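Henus two-arm cell: progress report to Clurwood
4 Jan 2026

This report covers the setup and upkeep of the Henus cell since our last letter. The money from Clurwood in this period went to the simulated copy of the cell and to spare finger pads for both grippers.

The most urgent matter was the left arm. In long runs its wrist joint was slowly losing its zero position, and the gripper closed a little beside the object. We replaced the wrist encoder cable, tightened the flange screws and made the calibration again from the beginning. After this we ran 500 grasps without a new offset. The right arm did not need repair, only cleaning and a new grease at the shoulder. We now check both arms every 500 cycles, and the check is written in the log book of the cell.

Changes of the settings are tried first in the simulator, Entili, before they go to the real controller. The test room there has tiled walls, a wooden table with a mug, a mallet and a knife on it, and a potted plant on a low cabinet. The plant was added on purpose, as thin stems near the gripper are difficult for the collision check.
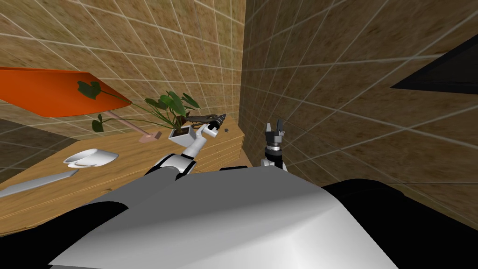
How often must the cell be calibrated again?
At present every 4000 cycles, and also after each change of a cable or a finger pad. We hope to make this interval longer when the new cable has more hours.

One task is late. The automatic comparison between Entili and the real joint readings was planned for this period, but the exporter from Comby, our logging tool, writes the time stamps of the two arms in different formats. We have corrected this for the left arm. For the right arm it is still done by hand, and it takes much time after each run.

For the next period we plan 4 things: to finish the exporter, to order a second encoder cable as reserve, to move the emergency stop closer to the operator, and to repeat the long run with both arms together. The long run is planned for February. We do not ask for additional money for this work. The remaining part of the spare parts budget is enough, if the price of the cable stays the same.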